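Cullel votes to keep its dented bins

Residents of Cullel have voted by 325 to 208 to keep the town's old metal grit bins, turning down a plan to swap them for plastic ones in a shade the brochure called Heritage Moss.

The new bins, from local supplier Fova, would have cost 1192 pounds each, lid included. The lid was a selling point. Several of the old ones lost theirs in August, a month in which grit is seldom needed and evidently still wanted.

Supporters of the change said the present bins are an eyesore. Opponents agreed, and said they were used to it. One letter to the council pointed out that the bin on Petrenko Lane has been hit by the same bus route for years and has yet to give way.

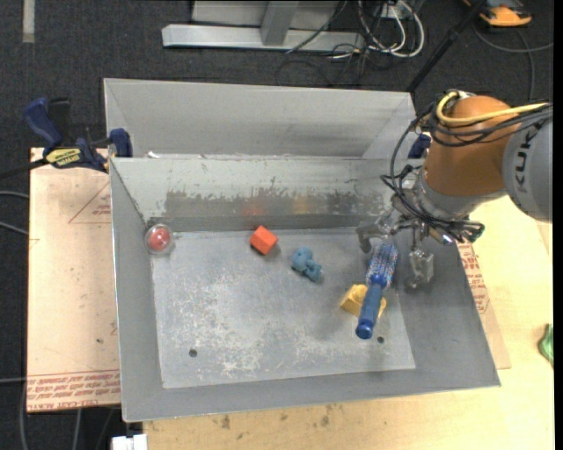 Worn grey metal: the coating goes first.

The council will now spend 100 pounds on paint. The colour has not been settled – a second vote is expected.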